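Paper, coffee and a very small print shop

9 February 2023

The woman who runs Brisetti doesn't want her name in this. "Put the shop in. The shop needs customers, I don't." Fine. We talk standing up, she has a job due at noon and the press is being difficult.

Brisetti prints menus, wedding stuff, the odd poetry chapbook. Two people work there. It's in the old Vasconcelos building on the Matamton side of the river, up nine steps, which matters when paper gets delivered. "A pallet doesn't climb stairs. We carry it. All of it."

She learned at a newspaper, hated the hours, left. Bought her first press from a church. "It printed crooked for a year. I thought that was me." Was it? "Partly me."

Most of what she wants to talk about is price. Paper went up, then up again, then the mill she liked dropped the weight she used for menus. She switched to a stock from Hurnau and had to redo every quote on the books. "I called people and said sorry, it's more now. Most said okay. One restaurant yelled." Did they come back? "They came back in June. Still yelling, but they came back."

Biggest order so far was 2,000 programs for a choir festival. They ran it over one long weekend, found a misspelled composer halfway through, started again. Who paid for that? She laughs. "Who do you think."

I ask about digital. She's not against it, she has a digital machine in the back and it pays the rent. "People get precious. I like the old press, sure. But a flyer for a yard sale, you want it cheap and you want it tommorow." What she won't do is laminate menus. Had a whole speech on this – sticky, they glare, they peel at the corners. I'll spare you.

Any plans? A bigger room, on a ground floor. A part-time hire, if she can find somebody who'll show up and isn't scared of ink. "I can teach the rest. I can't teach showing up."

She's looking at the clock by now. One last thing, what does she tell someone who wants to start? "Rent first, dont buy. And learn to do your own books." Then the phone goes and she's gone to the back, talking deadlines with someone. 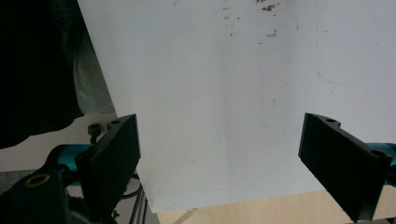
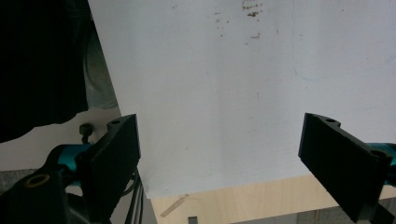 White sheet with brown specks near the top, two views.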